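Parts sorting, layouts and the big tidy

Gallery page, finally. Wednesday night, kettle's on, uploading these before I lose the notes. Nawal Sqalli did most of the sheets, I did most of the swearing at drawers. Click through in order or don't, they're only roughly in order anyway.

Bit of background for anyone who's come in from the Gelby page. We had 381 plastic parts in ice cream tubs. No labels. Some from the old Orkwood kits, some printed, some from who knows where. Idea was to get every part onto a sheet with its outline drawn on, so you can lay out a set, see straight away what's missing, and pack it up again. Like a shadow board in a workshop but paper, and cheap.

Took most of April. Still not finished. Good enough to show.

Older pictures (the tubs, the shelves going up, the first cardboard trays) are on the Hustitz page, I haven't moved them over. What's left here is notes from each stage.

STAGE 1, THE TUBS
Tipped out one at a time on an old bedsheet. Colours first, then shapes. Colours first was a mistake, the blues alone filled two trays and we had to start again by shape. Grey ones went quick.

STAGE 2, THE DRAWERS
Căpraru cabinet, secondhand, 30 drawers, 4 of them stuck. Candle wax on the runners fixed three. Last one holds the spare pencils now and opens if you thump the side. Don't lend out the little dividers, we're already short.

STAGE 3, LABELS
Nawal's handwriting on the fronts, mine on the backs. If the two don't agree go with hers. Masking tape for now, propper labels when the printer's behaving. Drawer 12 says "misc round" and I know that's cheating.

STAGE 4, THE SHEETS
White paper, the biggest we had. Pencil lines first to split the sheet up, ruler, nothing fancy. Then the outlines go on in black. Pencil for the sections so they can be rubbed out and moved, black for the shapes so you can read them from the other side of the table.

A few things we learned doing these:

Trace with the pen straight up. Lean it and the outline comes out fat and the wrong part fits in it.

Leave more room between outlines than you think. First sheet was so crowded you couldn't get your fingers in.

Cylinders roll. Stand the short ones up if they'll stand, and put a long rectangle down for the ones that have to lie flat.

Pegs wander. Every count we did that came up wrong was a peg. Check your sleeves, check the floor, check the dog's bed.

Write the sheet number on the back, not the front. Front gets busy enough.

STAGE 5, LAYING OUT
My favourite bit. Blue set on the dark table, which is the best table for it, white paper really jumps off the grey. Lovely set this one, pegs and cylinders, a thin rod, and the odd-looking piece with the round base and a tab with a hole in it. I call it the knob, Nawal calls it the pulley. Unresolved.
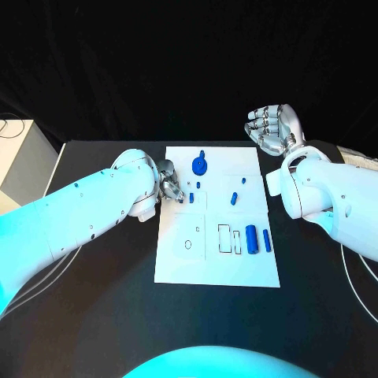
Blue parts out on the pencilled sheet. Knob (pulley??) up near the top, the big cylinder on its side past the two tall outlines.

Sheet never sits square on that table, I've given up. Tape on the corners tears the paper when you lift it and blu-tack leaves marks. If anyone has a better idea my email's on the contact page.

STAGE 6, PACKING AWAY
Smallest first, into the little zip bags, then the bag goes in the drawer with the sheet folded on top. Was rolling the sheets but they wouldn't lie flat again, folding's better even with the creases. Biggest cylinder always goes in last and always makes the drawer catch. Turn it sideways.

STILL TO DO
Orkwood greens, haven't touched them. Redo sheet two (crowded, see above). Find the lid for the blue tray. Get the Hustitz pictures moved across, prefferably with captions this time.

Spreadsheet with the whole parts list is up to almost 991 lines if you count the doubles, which I need to take out. Will send it to anyone who asks but it's a mess, columns D to G are just notes to myself.

More pictures when the greens are sorted. Thanks Nawal for the ruler work and for the lamingtons.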